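Home » Reviews » Car Tech » Tarby Lane Kit: a month with a windshield camera and controller

Let me start with the mount, which I love! One suction pad, one thumb screw, and I had the camera up behind the mirror in 5 minutes (the cable took longer, but that's my old car and its stubborn trim). The Tarby kit is a forward camera plus a little controller box that does lane tracking and tells you how far off the car ahead is. It beeps, it logs, it doesn't steer. I ran it against the Grusham unit that Sofia Vrettos lent me, same drives, same spot on the glass.

On plain highway both are great. Solid white edge line, steady traffic, no complaints at all. Roadworks are where they split. The Grusham gets jumpy when there's diagonal hatching next to the lane and kept dropping its left line on me, and on Saturday it chirped for no reason I could find. The Tarby held on a lot better.
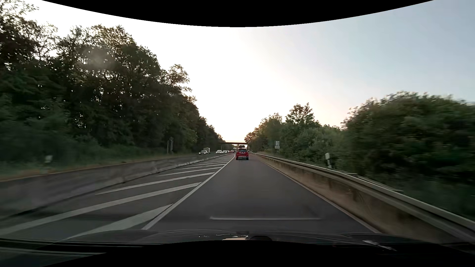 Distance readings are good too, though I'd take anything past 51 meters with a grain of salt on either box. Low sun bothers the Tarby more than I'd like, and the menu is a pain – 20 settings on one long page, and the brightness one is right at the bottom. Oh, and the log fills up after 2,000 events and then just stops, so clear it before a long trip.

Sofia wants hers back next week. I'm keeping the Tarby on the windshield.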